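Prillham Automation Circle newsletter
December issue, standards corner

The folding rules have arrived, and I have doubts

The second draft of the Prillham practice note on hand-held gripper recording landed in members' inboxes this month. It covers homes, small flats and other places that were never laid out as labs, and it is meant to settle how people should collect cloth-handling work that will later be used to teach a robot arm. It runs to 74 clauses. I have read all of them, some twice, and I came away thinking that a third could be thrown out and the rest would need a firmer hand.

Cloth on a quilted cover, in a lived-in room, is the case the note keeps coming back to.
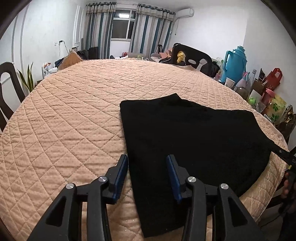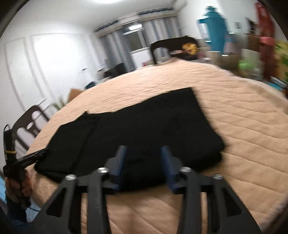
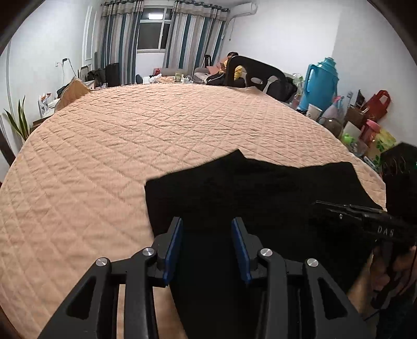
Rukari wrote in after the first draft went round to say that the note treats the person holding the grippers as if they were a clamp on a bench, and that any rule which forgets the wrist gets tired will be broken by the second hour. I agree with that more than I expected to. Clause 8 says the operator shall keep "a steady and natural pace". Steady for whom? Natural by what measure? You could drive a van through the gap between those two words, and I can already see two sites reading it in opposite ways and both claiming they comply.

Let me take the parts that bother me most.

First, background. The draft wants surroundings to be "reasonably varied but free of distraction". I don't know what that means and I doubt the drafting group does either. A home has flasks, bags, chairs and curtains in it. If the point of going into homes is to get away from the bare bench, then a rule telling people to tidy the home until it looks like a bench defeats the whole exercise. The earlier draft had a line saying household items should be left where they normally live unless they block the work or pose a hazard. It was plain, it could be checked, and it has been cut. Put it back.

Second, other people in the room. The draft says bystanders "should be avoided where practical". Weak stuff. Either you ask everyone who might be recorded for their agreement before you start, in writing, and you give them a way to withdraw it later, or you don't record while they are there. "Where practical" will be read as "if you remember". I'd also like the note to say who holds the consent forms, how long they are kept and what happens to the recording when a form goes missing. At the moment it says none of this. It does, however, spend a page and a half on file naming.

Third, cables. There is a single sentence telling operators to "manage trailing leads". Anyone who has worked with two corded handles at once knows the lead ends up over the cloth, under the cloth or round an elbow. A decent rule would say where the lead should leave the handle, how much slack is allowed, and that a take in which the lead drags the fabric gets marked as such. I am not asking for it to be deleted. Spoilt takes have their uses. But they must be marked, and the draft has no mark for them.

Fourth, the pads. Clause 20 requires finger pads to be inspected "regularly". Gisler, the testing house that helped with the clause, had a tighter version in its own comments, which asked for a look before every session and a wipe between different fabrics. Lint builds up and the grip changes, and then you are teaching a machine about a pad that no longer exists. The tighter wording was dropped on grounds of burden. It takes less time than making tea.

Now the number everybody will quote. The draft says a site must complete 264 takes of a given fold before the set can carry the Prillham mark. I asked where the figure came from and was told it had been "arrived at through discussion". That may well be so. It still tells me nothing about whether a set with fewer takes, spread over more garments and more rooms, would be worth more than one shirt folded over and over on the same table by somebody who stopped paying attention before lunch. I suspect it would. A fixed count is easy to audit and that, I fear, is its main attraction. Flurer ran its own pilot on towels under the first draft and its report says much the same in politer language.

To be fair, some of it is good. The section on starting positions is clear and short. So is the rule that both handles must be visible to the operator before recording begins. The advice on stopping when a hand hurts is sound, although I would make it a requirement and move it to the front, where somebody might read it. And I'm glad the authors resisted the calls to ban dark fabric. Dark cloth is awkward, because folds and edges are hard to make out, but people own a lot of it and a robot that can only cope with pale tea towels is not much help on laundry day.

What I would like members to do is read the clauses on bystanders, background and takes, and send in wording. Wording, please, and not just grumbles (I have supplied enough of those for all of us). The drafting group says it will accept line edits until the end of the month, and that comments without a clause number will be set aside. It is a silly rule, but it is theirs.

Copies of the draft are on the members' page under Practice Notes. The annex with the record sheet is a separate download, and the version up there still has the old column headings.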